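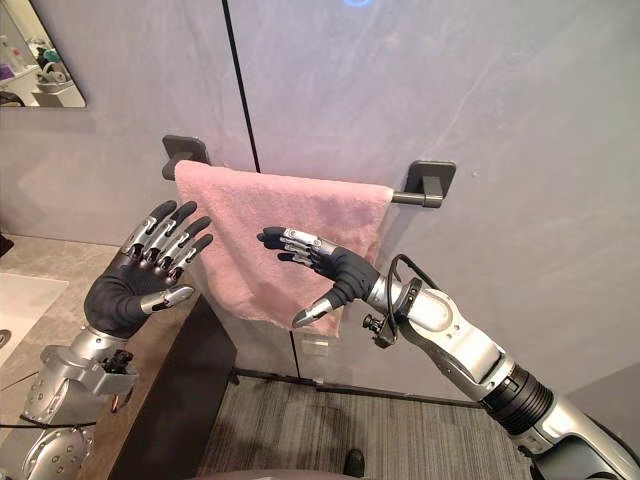
Workshop Tips: Building and Using a Practice Bathroom for a Humanoid Robot

The Netholm Shared Workshop maintains a practice bathroom for members who are building two-armed robots at home or at the benches. The tips on this page were collected from members by Akua Quansah and apply to any small mock room, whether it is set up in a garage, a spare room or a shared hall. Members who have already completed the safety session may go directly to the section on cables.

Wall Fittings

Fix the towel bar to solid backing. A panel wall will carry a towel without difficulty, but a metal hand that closes on the bar and pulls will loosen ordinary screws within an afternoon. Members should mount a timber block behind the panel and run the bracket screws into it.

Choose a towel in a color that stands out from the wall. Terry cloth is preferred for early trials, as the loops give the fingertips something to hold. Thin cotton may be introduced later. Hang the towel with one end of the bar left bare, so that the bar itself can be found by the cameras.

Do not use fabric softener on practice towels. It leaves a coating that transfers to rubber fingertips and reduces their grip.

The Vanity

Set the counter at the height found in the home where the robot will be used. Members Marín and Brirkov both built their first counters too low and were obliged to rewrite their arm motions afterward. Measure twice, and include the thickness of the slab.

Polished stone and chrome reflect overhead lamps, and a bright spot on the counter can be mistaken for an object. Turn the lamps or diffuse them before changing any software. A sheet of baking parchment over the lamp cover is not acceptable in this workshop; use a proper diffuser panel.

Keep the water supply disconnected during all arm trials. The shut-off valve is to be tagged by the person running the session.

Begin with light objects. A cup with toothbrushes in it is a useful early target – it is narrow, it stands upright, and little harm is done if it falls into the basin.

Cables and Floor

Loose cables are the most common cause of stopped sessions. Before the legs are powered, walk the full path of the feet and move every cable out of it. Bundle power and signal lines separately, and label both ends. Carpet tiles should be pressed flat at the seams, and any tile with a raised corner must be replaced.

One person stands within reach of the stop button whenever the robot is upright. Closed shoes are required. Sandals are not permitted on the practice floor at any time.
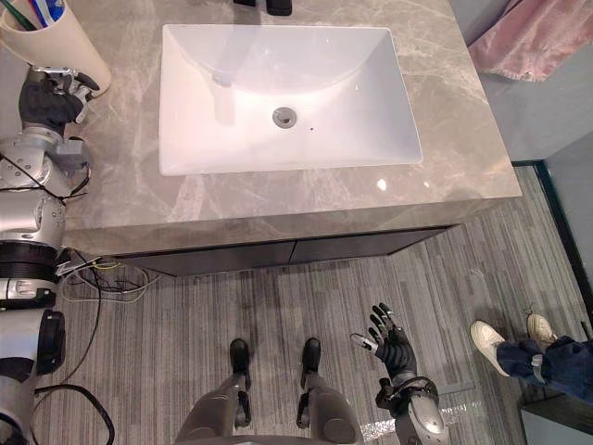
Work Near the Faucet

Slow the arm to 60 percent of its normal speed when the hand passes over the basin. Faucet levers bend easily, and a bent lever rarely seals well again. Hadiza Amadi recommends teaching the hand to approach from the side and above, with the wrist clear of the spout.

Move breakable items back from the edge, or replace them with plastic. If a reed diffuser is kept on the counter as a test object, empty out the oil first. Fragrance oil softens some glove materials and is difficult to remove from finger joints.

Wipe the fingertip pads with a dry cloth at the end of each session – never with solvent – and check the small holes for lint.
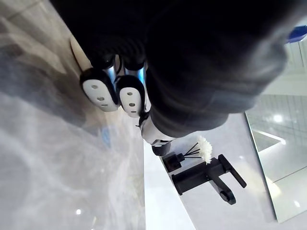
Robot hand and arm over the counter, with the faucet and reed diffuser nearby.

Bookings are made on the sheet by the tool room door. A session lasts 60 minutes, including the time needed to clear the floor.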